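### 3.2 Warping of sheet-wood hulls during planking

Hull halves from two kit series were compared, the Feter series with a basswood first layer and the Plostel series with a lime first layer. All hulls were built on plywood bulkheads spaced at equal intervals, and every plank was soaked before bending. In total, 556 planks were laid and 88 were rejected for splits at the bow. Most rejected planks came from the first three rows below the deck line, where the bend is tightest.

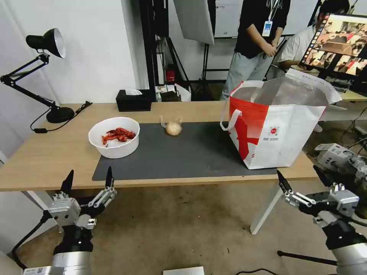
*Model Materials Group, Heitmann Workshop*

Keel deflection was measured with the hull clamped at the stern post. The reading was taken at the stem - the point where a small twist is easiest to detect - and repeated after the glue had cured. Builders laid planks in alternating pairs, port then starboard, except in the control hulls, where one side was finished before the other was begun. Control hulls twisted toward the finished side in both series. The twist was larger in the Plostel hulls, whose keels are cut from thinner stock.

Food items on a table with a dark gray mat, including a bowl of red crayfish, appear in Figure 4. 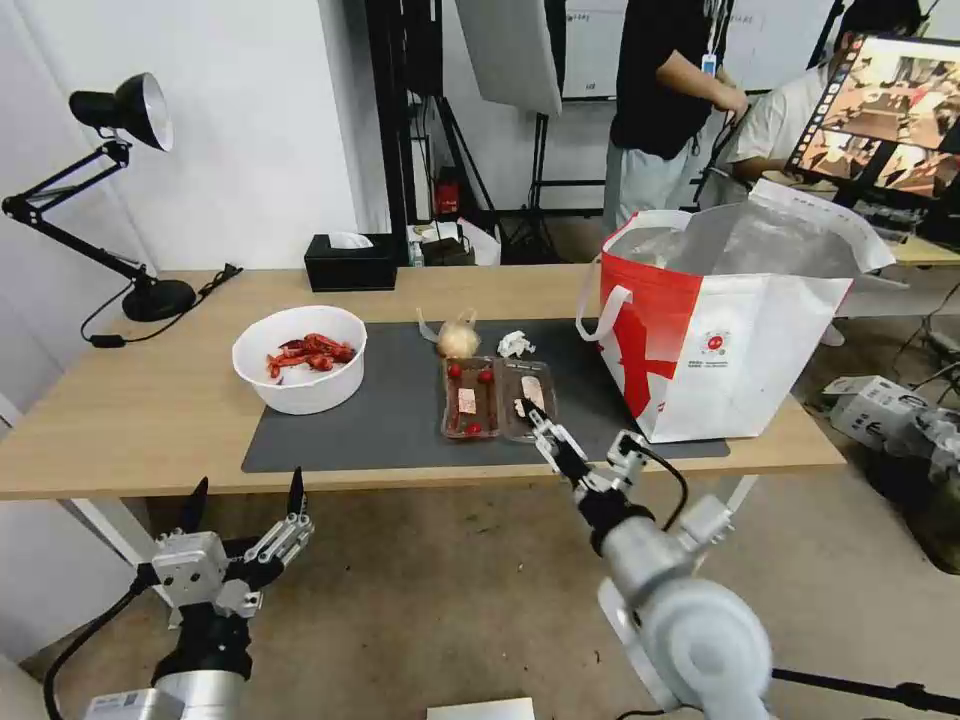
Rainer Janssen objected that alternating pairs hide the effect of soaking time, and that a wet plank glued opposite a drier one will pull the keel even when the order is correct. We accept the point in part. Soaking time was fixed for each row but was not recorded for single planks, so the two effects cannot be fully separated with the present data.

A second batch was therefore built to the Purkurov plan, with planks weighed before and after soaking. Weight gain varied more between bundles than between rows. Planks from the same bundle were then paired across the keel, and the remaining twist could be removed by sanding the bearding line. The second layer was applied with contact glue and had no measurable effect on the keel.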